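Cable Routing and Loose Items on Curved Robot Shells: Bench Practice

Zustatura shop note, revised November

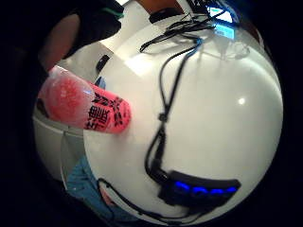
These rules apply to any unit with external wiring at the Ustport bench. They cover surface runs only. Internal harnesses are in the Fluveslow manual, section 4.

1. Power down at the wall before touching a connector. Status LEDs are not proof of a safe state -- they can stay lit or go dark for other reasons.

2. Run cables along the contour of the shell. Do not pull them straight across a curve. Leave enough slack at each connector to unplug it without moving the device.

3. Bind paired cables with a clip or tie. Maximum spacing between ties is 80 mm on moving sections. Trim the tails flush.

4. Gather spare length in one place, away from seams and openings. Loops over 68 mm across must be tied down before a motion test.

5. Keep drinks, cups and hand tools off the shell. Anything resting on it is removed before power-up, including sealed containers.

6. Keep sleeves and loose clothing clear of seam lines.

Motion tests need 2 people, one of them at the stop button. Record the result on the Ojala sheet with initials. Toivo Kallio signs off on wiring changes; Oskari Pesonen covers the evening shift.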